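Nollham Home Forums > Laundry & Linens > Folding cloths that won't lie flat

pegbasket49
Posts: 3,076
December 2, 2024

OK folders, I need help. I've got a stack of soft cloths that I use for everything (dusting, drying glasses, wiping down the bathroom mirror) and after a year of washing they have completely lost their shape. The edges ripple, the corners don't meet, and when I fold them in thirds they spring back open in the drawer. I do them on a white table so I can see the edges properly. Mint green, soft, and this is how they look before I start, just a crumpled heap: 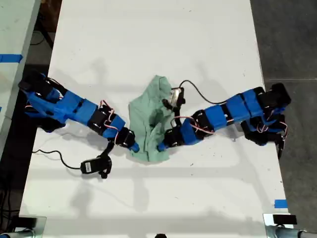
1. What I do now

Grab two corners, shake, lay it down, smooth with the side of my hand, fold in half, fold in thirds. It takes forever and it still looks like a dumpling. Do you all start from the corners or from the middle? And is it even worth ironing a cleaning cloth? My sister-in-law says yes, but she irons pillowcases too.

skerel_linen
Posts: 2,000

Corners, always corners. Find one, pinch it, then run your other hand along the edge until you hit the next one. If you go for the middle first you're just pushing the wrinkles around. And no, please don't iron them!! Life is short.

dryerlint
Posts: 15

Disagree on corners. With anything stretchy or knit, pulling on the corners is what gives you the wavy edges to begin with. I pat mine out from the center with flat hands and only touch the corners at the very end. Been doing it that way since March and my drawer looks so much better.

skerel_linen

Wavy edges come from the dryer. High heat plus a cheap hem and you can be as gentle as you like with the corners, it'll still ripple. I line dry mine over the tub and they stay square.

pegbasket49

Hmm, I do use high heat, guilty. I tried the corner way again just now on a green one and my trouble is the fabric bunches up right where it's pinched, and then there's a fold standing up like a little tent further in, so I have to go back and flatten that, and by then the corner has wandered off.

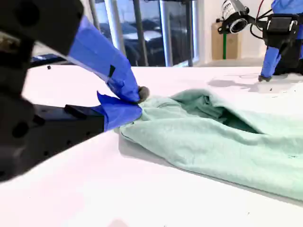 So maybe I'm taking too much fabric at once? When I only take the very tip it seems to slide out of my fingers, especially with these fuzzy ones. I might try holding the corner down and sweeping the tent out toward the far edge before I lift anything.

dryerlint

Yes, do the sweeping! That's basically my method, you've just got a corner involved.

clunddale_kay

Can I be the lazy one? I stopped folding cleaning cloths completely. Mine go in a Yuen bin under the sink, all scrunched up, and I pull one out when I need it. Dish towels get folded, cleaning rags don't.

skerel_linen

I couldn't live like that lol. I'd be able to hear them in there.

pegbasket49

Kay, I'm tempted, but I'd never find the glass cloths. Going to do one load on low heat and try the sweep thing on the whole stack. Does anyone know if vinegar in the rinse helps with the fuzz or is that just for towels?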